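Reviews > Workshop and Lab > Safety and Good Practice

Search reviews Go Advanced search

Revow Bench Cell Rules Pack, second edition

Reviewed April 2026

The Revow pack is a set of written rules and printed sheets for people who run small robot arms on a table. It comes as a ring binder, a pad of layout sheets, a pad of sign-off sheets and a set of stickers. There is a digital copy as well, which you get with the binder at no extra charge. We bought ours through Sorrentino and it came within the week.

I run a small automation bench at Kovthorpe, where we do pick-and-place work with ordinary household items. We had our own rules before this, spread over two documents and a whiteboard. I wanted one set that a new starter could read in a morning. I have used the pack since July, which is long enough to know which pages get opened and which stay clean.

What is in the binder

The binder has 17 sections. The first few cover the work area: how to mark it out, what may be on it while the arm is powered, and where a person may stand. Then come sections on stop buttons, speed limits during teaching, tool changes and cables. The last part is about records.

Each section has the rule first, in bold, then a short note on how to check it. The checks are the best thing about the pack. Most in-house rules say "keep the area tidy" and leave it there. Revow says what to look at and who signs for it. You can disagree with a check, but you can't misread it.

The pack does not replace a risk assessment and says so on the first page. It also does not replace the standards that apply to your arm. If you have bought it hoping for a certificate, you will be disappointed. It is a working document for the people at the bench.

Marking out the table

Section 3 deals with the table top. It asks for a plain covering that can be changed, and for the working area to be divided into cells with tape in a colour that stands out from the covering. Every item used in a task is given a cell on the layout sheet, and the sheet is signed before the first run. 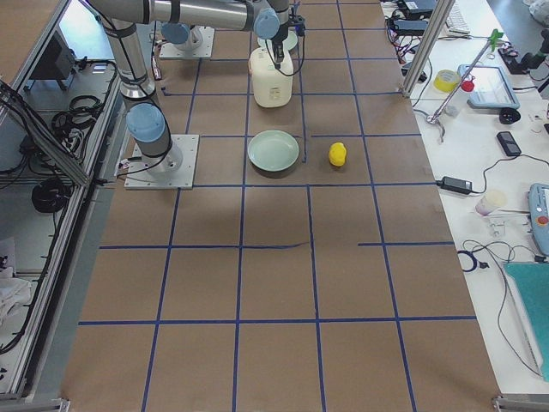 Revow's grid rule is simple to follow, and it is the one I would keep if I had to throw the rest away. The pack lets you use whatever tape and covering you have, so there is nothing special to buy. Brown kraft paper and blue masking tape do the job, and the lines are easy to pick out against the paper. The jug, the bowl and the yellow duck each have a cell you can name on the sheet, and the front half of the table has been left clear. Where I would fault the section is on tape ends. One of the crosswise lines on the right stops short and leaves a gap, and a short strip going the other way finishes just below the bowl. Revow has nothing to say about lines like these. Our own rule is now that each line runs right across or is left out of the layout, and I have written that in the margin. The section should also say when to change the paper. Ours gets wrinkled across the middle rows, and for light objects I would like a limit to work to.

The side desk

Section 5 covers the surface next to the robot table. I expected this to be padding and it is the part that caused the most talk here. The rule is that the teach pendant has a fixed place, with its stop button facing up and a clear path for the hand. Tools and tape may stay on the desk. Drinks may not, and that includes empty cups. Phones are allowed if they are not in use.

I think this is fair, though the empty cup rule took some getting used to. The check is a good one: the person who signs the sheet must reach the pendant from the operator's position without moving anything. It takes a few seconds. We failed it more often than I would like to admit in the first month.

Cables

This is the weakest section. It has one page on cables that run along the arm and half a page on everything else. There is good advice on leaving enough slack at the wrist so that a gripper cable does not pull tight at full reach. After that it tells you to "dress cables neatly", which is exactly the sort of wording the rest of the pack avoids. Anyone with an open equipment frame beside the table will need to write their own rule for it. The Midivar guide is much stronger here, with drawings, but it is written for larger floor cells and most of it won't apply to a bench.

Two arms on one table

If you have more than one arm, read section 11 before anything else. The rule is that an arm which is not part of the task must be parked, and its parked position written on the layout sheet. The pack is clear on this and gives a space on the sheet for it. It has less to say about tasks where both arms move. You get one page on shared cells, and the advice is that only one arm may enter a shared cell at a time. That is sound, but it does not go far enough for anyone doing handovers.

Paper and print quality

The layout pad has 50 sheets and the sign-off pad has 200. We ran out of layout sheets first by a long way, as a fresh one is needed each time an item moves to a new cell. Refills are sold in packs of 100. You may copy the sheets for use on one site, and we now do that.

The binder rings are strong and the pages wipe clean. The stickers are poor. They lift at the corners on bare aluminium and we have gone back to a label printer.

Good points

Rules are short and each one has a check
Grid layout section works with cheap materials
Pendant rule is easy to test
Copying allowed on one site

Bad points

Cable section is thin
Nothing on tape ends or when to change the covering
Little help for two arms working together
Stickers do not stay on

Rating: 4 out of 5

I would buy it again for a single-arm bench. With two arms, get the digital copy first, read section 11 and see how much you would have to add.

Related reviews

Midivar Floor Cell Guide
Sorrentino lockable pendant bracket
Masking tapes for bench marking: which ones lift cleanly
Revow sign-off pads, refill pack
Label printers for the workshop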